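Search reviews Go

Posted in April by the Wikthorpe kitchen table blog

The Mogensen checked tablecloth, after a winter of fruit, tea and crumbs 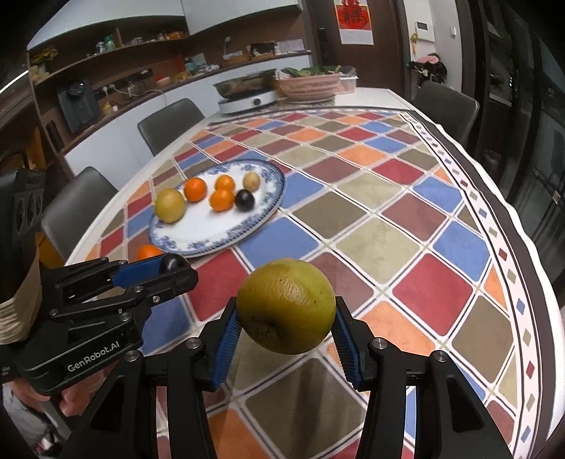

Is a patterned cloth worth having on a table you eat at every day? I'd say it is, as long as you like the pattern enough to see it at breakfast, lunch and supper, because a good busy one forgives an awful lot between washes.

I bought mine from the little Posis shop in Wikthorpe, where it was 19 pounds in the sale, and I'd gone in for a washing-up brush (which I forgot, of course). I'd had plain cream cloths for years and was thoroughly fed up with them. One dribble of plum juice and you were moving the pepper mill over to hide it until wash day.

The checks on this one are set on the diagonal, so they look like diamonds when you sit down to them, in red, blue, orange, tan, olive and gray-ish shades with thin white lines in between. I did wonder if it would be too much. Our plates are mostly blue and white, and the fruit usually sits out on an oval one with blue flowers round the rim, so there was every chance of a quarrel. But they get on beautifully! Oranges look especially cheerful against it, and even a speckly old pear seems to have been put there on purpose.

My favourite part is the border, white with small coloured rectangles printed along it. It gives the eye a bit of a rest and follows the curve at the end of our table very nicely.

Now for the grumbles. It came folded into a packet hardly bigger than a paperback, and the creases took two hot irons and a good deal of muttering to shift. The white in the border does show tea, so I dab that straight away with a damp cloth and a spot of washing-up liquid. Mine has also gone in a touch at the short ends, and I wish I'd gone up a size from the start — do measure your overhang before you order, and be generous.

I wash it at forty and peg it out by the hem. The red hasn't run so far, though I still keep it away from the pillowcases. Before this I had a wipe-clean one from Vukham, very practical, but it stuck to my elbows in warm weather and the fruit plate used to skid about on it. I don't miss it.

I've got my eye on the napkins next, if they ever come back in.

Contact us | Copyright Wikthorpe kitchen table blog | Back to top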